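Open day walk-through, laundry folding cell, Iltberg hall
Checklist with my comments, December visit

I filled this in on my feet with a paper cup of coffee in one hand, so forgive the handwriting that used to be under it! I went around before the doors opened and then again once people were in.

1. Visitor line taped on the floor: OK
Bright yellow, easy to see. Kids will step over it anyway (mine would).

2. Emergency stops within reach: OK, with a comment
There are 2, one on the host's side and one by the visitor line. I pressed both and the arms quit right away each time. The one by the visitors needs a bigger sign, please. I walked past it myself.

3. Cables clear of moving parts: CHECK AGAIN
The floor cables are all under covers, nice job. Up on the table I'm fussier.

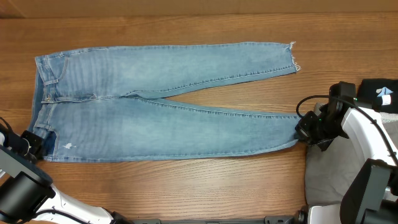

My rule for cables on an arm is that they get to bend but they don't get to wander. The one on the right gripper makes a loop out over the wood, pretty close to the frayed cuff of the jeans, and loose threads and loops are not a pair I like. I'd want it clipped in closer before the next group comes through. Left side looked fine to me.

4. Table surface and loose items: COMMENT
Please clear away anything the demo doesn't need, and that goes for the black thing sitting in the far corner. The gray padding on the right can stay.

5. Demo garments checked for pins, coins, and sharp bits: OK
I went through all the pockets in the Sultari bin. One paper clip, and it's mine now.

6. Gripper fingers, wear and fasteners: OK

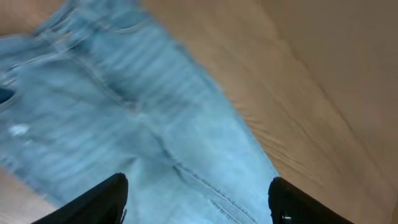

Fingers get skipped on these walk-throughs more than anything else, and I think it's the part visitors end up closest to when the host invites them in for a look. I want the textured faces clean and every screw snug, including the little silver one on the right finger that catches the light. I put a driver on it with the power off and it didn't budge. Same goes for the rest of them. Keep an eye on lint from the denim, though!

7. Host briefing read and signed: OK
Done at 8:30. The host knew the Akbulut card by heart and still read it out loud, which I loved.

8. Crowd limit: COMMENT
The posted limit is 17 at the rail. It felt tight with strollers. Could we leave a gap on the left for them?

9. Fire extinguisher tag: OK
Tag number 393, in date, hanging where the map says it is.

10. Paperwork: NOT DONE
The Gurnura form 1116 wasn't in the binder. Somebody print one, and I'll sign it after lunch.

Overall: fine to run once item 3 is fixed. I'll be back at 2:00 to look at that cable.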